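What I learned taking a small dispute to a tribunal

I said in December I'd write up the business with Tierney once it was finished. It is finished now, so these are my notes, mostly for the three people who have emailed asking how it went and whether they should bother with their own.

The short version of the dispute. I did bookkeeping for Tierney over a stretch of months, they paid the first invoices, and then they stopped. Six invoices were left owing. They never said the work was bad. They said the person who had engaged me didn't have the authority to do it, and that I should take it up with her. She had left by then and wasn't answering her phone.

I rang a solicitor first, Kathleen Ó Riain, who gave me 20 minutes at no charge and told me not to hire her. The amount was too small and I wouldn't get her fees back even if I won. She said to file in the small claims list, keep my statement short, and put everything in date order. I wrote that on a card and stuck it above the desk.
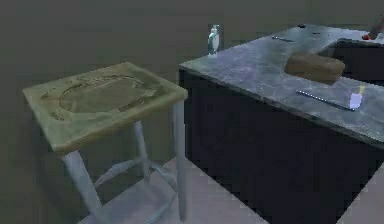 Filing was easy enough. The form is online and it saves as you go, although it logged me out twice and the second time I lost the page on interest. You need the exact legal name of the business you are claiming against. I had put the trading name, which is the one on their letterhead and their emails, and the registry sent the form back. That cost me two weeks. Do the company search before you do anything else.

The next thing was the bundle. That's the set of documents you send to the tribunal and to the other side. Mine came to 63 pages, which was too many. I had printed whole email chains, so the same message turned up four or five times at the bottom of other messages. The member hearing the case was polite about it but she did ask me which copy I wanted her to read. If I did it again I would have one copy of each email, numbered pages, and a list at the front saying what each thing is and what page it's on.

Tierney's bundle was 18 pages and much better organised than mine. They'd had help from an outfit called Mestevent, who I gather do this sort of thing for small businesses. I was worried when it arrived. Then I read it properly and most of it was their internal policy on who can sign contracts, which I had never been shown.

That turned out to be the whole case, more or less. I'd assumed we would argue over whether the work was done. We spent almost no time on that. The member wanted to know what Tierney had said or done that would make an outsider think the office manager could hire me. I had three emails from a director, Conall Tully, copied in on my start date and my rate, and one where he thanked me for fixing the payroll codes. They had also paid my earlier invoices without a word. She asked him if he had read those emails at the time and he said yes.

There is a name for this, ostensible authority. I'd never heard of it before Kathleen mentioned it at the end of our call. I won't try to explain it because I would get some of it wrong, but it's worth looking up if a business tells you that the person you dealt with wasn't allowed to deal with you.

Mediation came before the hearing, by the way, and I should have put it earlier. It was a phone session and it went nowhere. They offered half, I said no, they didn't move. I don't regret saying no but I did lie awake over it. A friend of mine took the half in her own case against Alomari and she had her money in a fortnight. Mine took months longer.

The decision came by email at ten to five in the afternoon. I got the invoices in full and the filing fee. I didn't get the interest I'd claimed - my terms of engagement didn't mention interest, and the member wasn't willing to read it in. My terms mention it now.

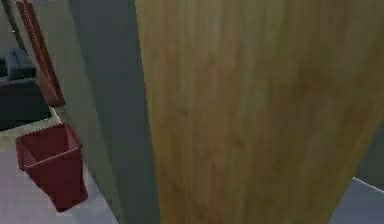

Leonilde Amaral wrote to me after I posted the bit about mediation last month, and she thinks I was lucky. Her point was that an order is only a piece of paper until the other side pays, and that she had one against a firm called Brirkum that sat in a drawer for a year before she got anything from it. Enforcement is a separate application with a separate fee, she says, and people should look into whether the business has any money before they file at all.

I think she's right about that. Tierney paid within the time on the order, so I never had to find out how the enforcement side works, and I can't help anyone with it. The registry has a fact sheet at the counter. I picked one up and haven't read it.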